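Folding on the bed, and why I stopped using the table

For many years I folded our laundry on the kitchen table. It was the habit of my mother and I never questioned it. The table is the right height, the light is good, and you can listen to the radio. But a table must be cleared first, and then wiped, and then you wait until it is dry, and by this time somebody wants to eat. In July I moved all of this work to the bedroom, and I want to write down how I do it now. Maybe it is useful for a person who also has a small kitchen.

The first rule is that the bed must be made before any clothes come into the room. I don't mean made like in a hotel. The cover must be flat enough that a sleeve does not disappear in a valley. The thick things, the comforter and the extra blanket, I fold first and put near the headboard, and they stay there until the evening. 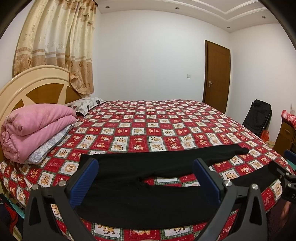

A good bedspread for folding is one with lines on it. I did not think of this when I bought ours, I only wanted something cheerful, because the walls are white and the curtains are beige and I was a little tired of quiet colors. Ours has red and cream squares with small bears and rabbits, and some guests believe we keep it for a child. We don't. But the squares are very practical. When I lay down a shirt, I put the side seam along one line of the print, and then I can see at once if it is straight. On the plain cover we had before, I always made shirts which were narrow at the top and wide at the bottom, and they fell over in the drawer.

We paid 720 for this bedspread in the Salazar shop, together with two pillowcases, and at that time I thought it was too much. The shop is closed now. I wash it on the gentle program with the liquid from Orkero, half of the dose that is written on the bottle, and I hang it over two lines so the middle can get air. It has not lost much color. The quilting became softer, and I like it better this way.

Now about the order. I used to take clothes from the basket as they came, one sock, one towel, one shirt, and make many small piles. It looked busy but it was slow. Now I take out all the pants first. They are the biggest and they hide everything else, so when they are gone I can see what is left. After the pants come the shirts and sweaters, then towels, and the small things at the end. Socks I do sitting down.

For pants my method is simple. I lay them across the bed with the waist on my left side, and I open the legs so I can smooth each one separately. I start from the waist and go with the flat hand to the hem. Then I put one leg exactly on the other, fold once at the knee, and once more if they go in the drawer. For the shelf I fold in three parts, because our shelf is deep and the pile must stand by itself.

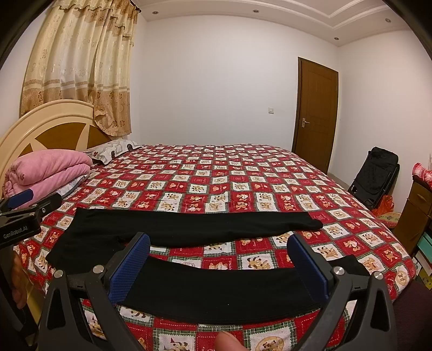 Black pants on the bedspread, before the legs go together.

Black cloth is the most difficult for me. You don't see the creases well in the evening, and you see every piece of lint in the morning. I turn on all the ceiling lights when I do the dark clothes. I also keep a lint roller from Zonbridge in the drawer, the refill is 141 and it lasts a long time if you don't let other people use it for the car. If the pants have a crease from the drying rack, I don't iron it at once. I put them flat under the folded comforter for one hour. This works with thin cloth. With jeans it does nothing.

There was a period when I wanted to buy a folding board, the plastic kind with the wings. Gustotik had one for 400 and I carried it around the shop and then put it back on the shelf. I was thinking where it would live when I don't use it, and I could not find an answer. The squares on the bedspread do almost the same work, at least for shirts.

One thing I did not solve is the fitted sheet. I have watched several videos, and I understand every step, and my result is still a ball. I put it at the bottom of the pile where it is pressed by the other sheets. If you have a method which works for a person with short arms, please write it in the comments.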